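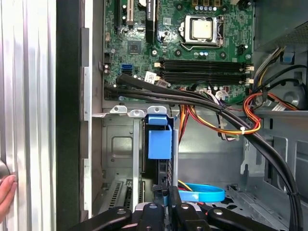

**How many demonstrations do you need before the arm can seat a memory stick by itself?**

Start with 16 good ones, all by remote control, and add more only where the policy stumbles.

I love this job! It's fiddly, it's satisfying, and an old PC tower is a brilliant thing to learn on. The steps below assume you've got Toler running and your leader arm paired.

## Recording

1. Open the side panel and lay the tower flat, so the board faces up and the memory slots are in reach.
2. Tuck any cable bundle away from the slots. Stiff wires love to catch a finger on the way down.
3. Open the white clips by hand for your first batch. Teaching the clips is a separate task – save it for later.
4. Start each run with the gripper above the case and the stick already held.
5. Come down slowly, pause just over the slot, then press straight in.
6. Let go, back off the way you came and stop recording.

## Things I'd watch for

- Keep your pauses short. My first set had long dithers in it and the arm learnt to dither too.
- Shift the tower a little between runs, or it'll only ever work in one spot.
- Bin any run where you bumped the processor socket.

Once the first batch trains cleanly, go up to 119 runs and bring the clips in. That's where it gets really fun – my Dunduteck folder is filling up fast!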